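Print this release | E-mail this release

FOR IMMEDIATE RELEASE
April 10, 2024

Staveck Opens Desk Setup Service for Small Offices in Clonden

CLONDEN - Staveck, the office supply and furnishing company, today opened a desk setup service for small offices in Clonden and Torklow. Customers who order a desk through the company can now have it delivered, put in place and laid out with the small items a person needs to start work.

The service covers offices with up to 40 desks. Staveck ran it as a trial in Torklow beginning last September and fitted out 300 desks there before deciding to offer it in Clonden. The company's warehouse on the Clonden side of the river keeps 3,000 small desk items in stock, including mouse pads, coasters, cable clips and stationery.

Each order starts with a short form. The customer picks a desk shape, a wood finish and a color set for the accessories. Color sets were added after the trial, when several Torklow offices asked for something other than black and gray. The first to go on sale is the pink set, with a pink mouse and a mouse pad that fades from light blue to pink.

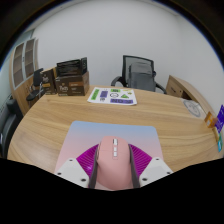

The pink mouse on its blue-to-pink pad, with a sheet of stickers lying just beyond.

Sticker sheets are included with every color set. They can be used on notebooks, drawers or storage boxes, or left on the sheet.

Staveck recommends the L-shaped desk for one-person rooms. The long side holds the screen and keyboard, and the return gives a second surface for paper. The top comes in a light wood finish with a drawer pedestal to match. In a small room with plain white walls, the company suggests keeping the desk and the pedestal in the same finish and letting the accessories supply the color.

Small items are not fixed in position. Setup staff place the pad and mouse to the left or the right as the form asks, and the customer can move everything afterward. Plastic bags and other wrapping are taken away at the end of the visit if the customer wants them gone.

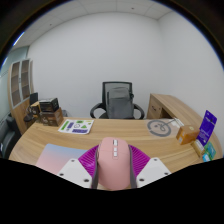

What Comes With a Setup

A standard setup includes the desk, the drawer pedestal, a mouse, a mouse pad, a coaster and a sheet of stickers. Customers can add up to 8 small packaged items from the Staveck list. These are left in their boxes and packets and grouped together at one side of the desk, which keeps the middle clear for work. Setup staff do not open them.

Offices that already have desks can order the accessories alone. In that case the items are delivered in a single carton, and a visit can be added for a fee. Returns on unopened items are accepted at the Clonden warehouse during normal hours.

The pad and the mouse are also sold separately. The pad has rounded corners and lies flat without clips.

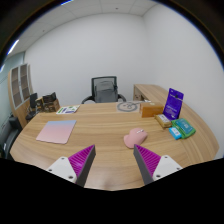 Acheampong, a Clonden design office that took part in the planning of the service, said it had asked for one thing above all, that "the extras arrive in one place so we can decide where they go," and added that it would like to see a second pad size on the list. Staveck said a larger pad is under review.

Orders for Clonden open today. Torklow customers keep their present terms, and open orders there will be filled under the old form. Price lists for both towns can be requested from the Staveck sales desk.

Print this release | E-mail this release

Recent releases
Staveck Extends Warehouse Hours in Clonden
Torklow Desk Trial Completed
New Wood Finishes Added to Pedestal Range
Staveck Changes Carton Sizes for Small Orders

Contact: Staveck Press Office, Clonden | Copyright 2024 Staveck. All rights reserved. | Back to top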